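The Case for the Plain Pegboard

Training centers that prepare adults for assembly and packing work have been under steady pressure to replace their bench exercises with screens. The argument for doing so is familiar. Software can be updated overnight, it keeps its own records, and it takes up no storage. A board with pegs and slots on it does none of these things, and it has to be put away at the end of the day.

The Otia Center for Workplace Skills has reached a different view, and this essay sets it out. We believe that the fitting board deserves to remain a central part of basic instruction in hand work, and that centers now clearing their cupboards should think again before they do so.

The board itself is a modest object. It carries a few parts of different shapes and a few places for them to go. A learner picks up a part, turns it until it is the right way around, and puts it where it belongs. There is very little to explain. Most learners who come to us can begin within two minutes of sitting down, including those who are still gaining confidence in English and those who have had discouraging experiences in a classroom.

What the exercise asks of them is greater than it looks. A peg that is one or two degrees off will catch on the rim of its hole. The natural response is to push. An experienced assembler eases off instead, lets the part settle, and tries again with less force. This habit protects both the part and the wrist, and it can be learned only by feeling a part catch. We have reviewed several on-screen programs, and in each of them the peg snaps into place once it is near enough. The learner is rewarded for being close. On a packing line or at an assembly bench, close is where most of the trouble starts.

Over the past year our instructors recorded 312 bench sessions. The records were kept by hand and we make no large claims for them. They do show a pattern that our staff had long suspected. Learners who spent their first week on the boards asked for help less often when they moved on to real components, and they were more willing to take apart their own work and begin again. Shamim Usmani, who leads bench instruction at Otia, put the matter plainly in her April report: "They have already been wrong many times at no cost to anyone."
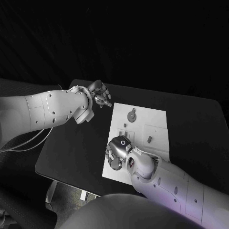
The choice of board matters a good deal. Our preference is for a pale surface on a dark table, with parts in a dark color that stand out clearly against the base. Bright colors have their supporters, particularly among those who came to this work from early childhood education. Adults, in our experience, soon begin to match by color and stop looking at shape. When every part is the same gray, the learner must attend to diameter, height, and edge, and those are the qualities that will matter later on.

We also favor boards that mix several kinds of fitting. A row of pegs in a slot teaches spacing. A dial or gear shape teaches alignment by rotation. A peg that stands by itself teaches a clean vertical approach, with no neighbor to lean against. Boards that repeat one fitting 80 times have their place in building speed, but they are poor teachers of judgment, and learners tire of them quickly.

The table deserves the same care. It should be bare apart from the board. Bags, cups, and phones belong elsewhere during a session, and the board should be allowed to sit at whatever angle suits the person working at it. Some supervisors insist that it be squared to the table edge. We see no benefit in this. Left-handed learners in particular tend to turn the board, and they should be left to do so.

Critics of our position raise two points that merit an answer. The first is cost. A well-made board is not cheap, and missing pegs are a constant nuisance. Our center holds 22 boards, some bought from Maltov and others made to our own drawings by Pakberg, and replacement parts are a line in our budget every year. Even so, the oldest boards have outlasted several rounds of computer equipment, and a lost peg can be replaced without discarding the rest.

The second point is more serious. Atif Memon, whose work with the Jaber training program we respect, has argued that bench exercises tell an instructor only whether the task was finished, while software can report each hesitation and error. He is right that such detail is useful. We would answer that an instructor seated across the table sees much of it already – the shoulder that rises, the part that is turned over twice before it is placed – and can respond at once. Where centers have the means to use both methods, we encourage them to do so. Where they must choose, we hold that the board should come first.

Our recommendation to member centers is therefore a limited one. Keep the boards you have. Check them each term for worn holes, since a loose fit teaches nothing. Store the pegs with the board they belong to, in a closed container with a written list inside the lid. Schedule bench time early in the day, when hands and attention are fresh, and keep each session short enough that learners leave before they become careless. Centers that have already given up their boards may borrow a set from Otia for one term on written request.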